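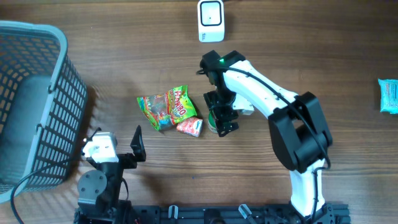
## L'huile dure Skomivar sur un plateau en bois : mon avis après un hiver

Il faut que je commence par un aveu : je suis du genre à poser ma tasse n'importe où. Chez nous, la grande table sert à tout, aux repas, aux devoirs, au courrier en retard, aux boutures de pélargonium, et le vieux vernis avait fini par s'écailler du côté de la fenêtre. J'avais donc deux possibilités, revernir ou passer à l'huile, et comme je déteste l'aspect « sous plastique » du vernis brillant, j'ai commandé un bidon de Skomivar teinte miel, en 700 ml, pour 51 euros port compris. Oui, c'est cher ! J'ai hésité une bonne semaine, je vous rassure.

### La préparation

C'est la partie longue, et le fabricant n'en parle que du bout des lèvres sur l'étiquette. J'ai décapé, puis poncé toujours dans le sens du fil, en montant doucement en grain. Avec l'huile dure, évitez d'aller trop fin : le bois se referme et boit mal. (J'ai fait l'erreur sur une chute avec du 480, et l'huile est restée dessus comme de l'eau sur une toile cirée.) Ensuite un bon coup d'aspirateur, un chiffon à peine humide, et une nuit de repos.

### L'application

Là, j'ai été conquise. La consistance est un peu plus épaisse que celle de l'huile Werncombe que j'utilisais avant pour mes planches à découper, elle ne coule pas sur les chants et on a le temps de travailler. Je l'ai étalée au pinceau plat, j'ai laissé boire un quart d'heure, puis j'ai essuyé, essuyé et encore essuyé. Deux couches ont suffi. L'odeur est présente, plutôt agrume, et elle a mis 7 jours à disparaître de la pièce, fenêtre entrouverte tous les matins.

Pensez à faire sécher les chiffons bien à plat dehors avant de les jeter, car imbibés et roulés en boule, ils peuvent prendre feu tout seuls.

### À l'usage

Le veinage est ressorti magnifiquement, avec de vraies nuances, et le toucher reste celui du bois. L'eau perle, le café s'essuie, le vin rouge aussi à condition de ne pas attendre le dessert. En revanche, un plat sorti du four m'a laissé une auréole claire en plein milieu. Un peu de laine d'acier très fine, une noisette d'huile, et on ne la retrouve plus qu'en rasant la table à contre-jour. Avec un vernis, j'aurais dû reprendre tout le plateau !

### Ce que j'aime moins

- Le couvercle, qui colle affreusement dès la deuxième ouverture.
- La teinte miel, nettement plus chaude que sur le nuancier.
- La notice, traduite à la va-vite.

Ma sœur a choisi la Cekgate mate pour son buffet, moins chère et plus discrète, mais il lui a fallu une couche de plus. Pour un meuble qui vit tous les jours, je reprendrais la Skomivar. Je donne quatre étoiles sur cinq, et je prévois une couche d'entretien en avril, quand on pourra de nouveau ouvrir en grand.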